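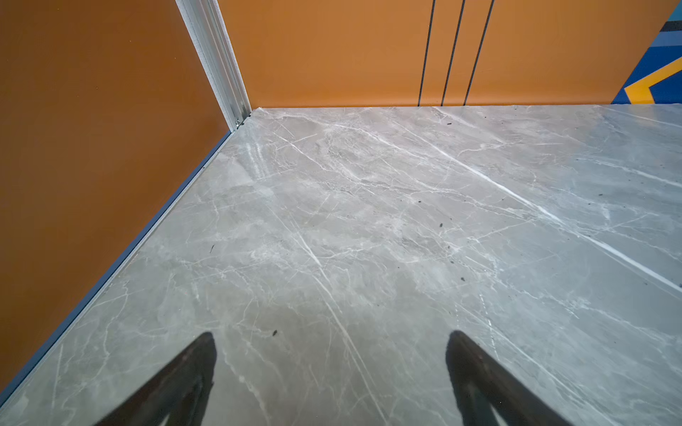
The grey marble-look floor, with a few dark specks still to pick up.

Floor care before the February open day

The grey floor shows everything. Dust that would vanish on carpet stands out as dark specks against the pale veining, and the shine makes it worse when the lights are on. Jacobus Magagula has put together a short routine for members, to be used from now until the open day.

Start at the back wall and work forward with the soft brush. Go slowly along the edges where the floor meets the panels – grit collects there and gets dragged out again later. Follow with a dry microfibre cloth, folded in 2, and shake it outside. Please don't use the spray polish from the cupboard. It leaves a film that has to be taken off by hand.

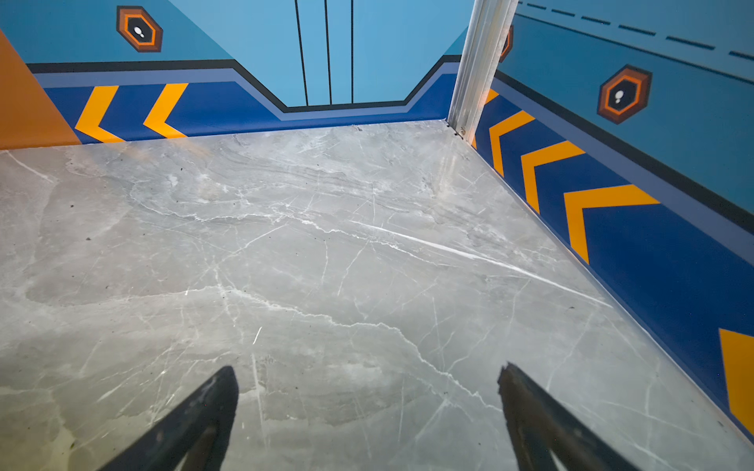

The walls need less work. A barely damp cloth is enough for the coloured areas, blue and orange alike, and the black lines should be wiped along their length. Don't scrub at the emblems. Corrado Guerra has the colour codes for any touch-ups and keeps the small paint tins on the top shelf at Skondham.

We are down to three clean cloths. If you took any home to wash, please bring them back by the end of the month. Cleaning takes roughly six minutes, and the sign-up sheet is beside the door.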